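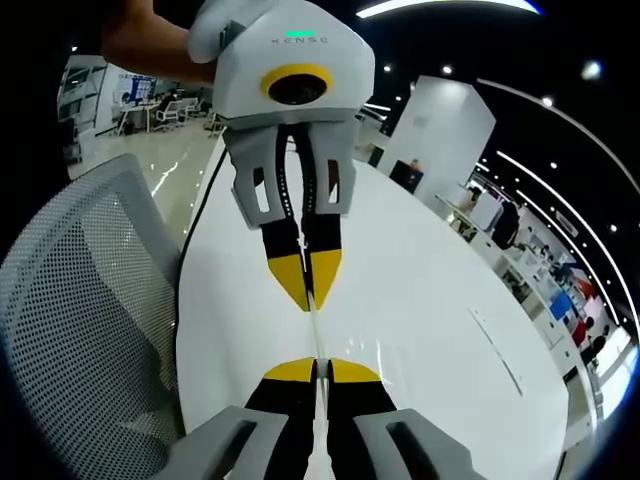
Moving the allotment shed

14 October 2022

We got the keys to the new plot in July and have spent most of the time since then trying to work out what to do with the shed.

The old plot was on the Birkville side, on heavy clay, and the shed stood at the bottom where the water collected. It came with the plot when I took it on. The roof felt had gone at one corner and the floor was soft near the door, but the walls were sound and I didn't want to leave it. The new plot is at Sutow, 4 miles away by the main road, and had nothing on it except brambles and a water butt with no lid.

I asked at the timber yard what a new shed the same size would cost and decided to move the old one.

The roof came off first, in two halves. After that the walls should have been a matter of undoing the corner bolts, except that whoever put it up had also nailed through from the inside, and then painted over the nails. I broke one board getting the back panel free. The floor came up in pieces and I left most of it for the bonfire heap, which the site allows from the autumn onwards.

Dilruba Howlader has the plot next to my old one and lent me her trailer. She also told me to number the panels before I took anything apart. I chalked numbers on them, it rained overnight, and I had to work it out from the nail holes.

It took six trips in the end. Two would have done it if I had left the compost bins behind, but I had paid for those and the rhubarb crowns were already sitting in one of them.

The new base is paving slabs on sand. I had 17 slabs from our back garden, which left a gap at one end that I filled with gravel. I checked the level more than once and it is still slightly out towards the path. The door swings shut on its own now. I have put a hook on the wall to hold it open.

Things I would do differently: buy the new bolts before starting, as the old ones were rusted through and the shop was shut by the time I found out. Take the window out and carry it separately. Cut back the brambles a good metre further than seems needed, as you have to get right round the outside to fix the panels together.

The soil at Sutow is lighter than I am used to and dries out quickly. I have put in garlic and a row of broad beans, and the rhubarb has gone in by the fence, where it can stay. The far end is still covered over with cardboard and I don't plan to touch it before spring.

The roof needs new felt before the weather turns. I have the roll but not the nails.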